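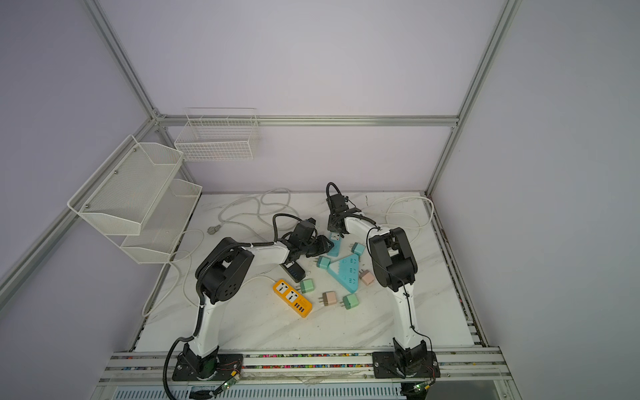 Stidier has published its rules of good practice for two-arm work cells, and the document can be downloaded from March by everybody who builds or operates such cells. The rules were written together with Fledura and tested for 72 working days in the Vornitby hall. They cover the mounting of the arms, the guiding of cables, the state of the table before a run, and the record which the operator must keep. A large part deals with loose objects, such as the power strips, plug adapters and white cords that lie between the two arms on the marble-patterned table. For cords the rule is strict: a cord that hangs over the table edge must be written in the run record before the arms get power.

"Many companies have a good standard for the machine, but for the table they have only a habit," said Lenka Baláž, who led the writing of the rules at Stidier. "We wanted that two operators on two shifts prepare the same cell in the same way, and that a third person can check it later from the paper."

The document has 44 rules. Each rule is one sentence, followed by the method of checking. Main points are:

- All power accessories used as work objects stay disconnected from the mains during the complete run.
- The reach of both arms is tested at low speed, first one arm and then the other, with the grippers open.
- Arm cables are inspected at every change of shift, also at the place where they pass the base.
- Both arms stop when one of them reports a fault.
- Baskets and shelves inside the enclosure are included in the collision model, also when they are empty.

The rules do not replace the safety law of the country where the cell is operated. They are meant as an addition for daily work.

Lundgren will offer a training of 40 hours based on the document, with places for 200 operators in the first year. Comments on the text can be sent to the Stidier standards office, and they will be considered for the second edition.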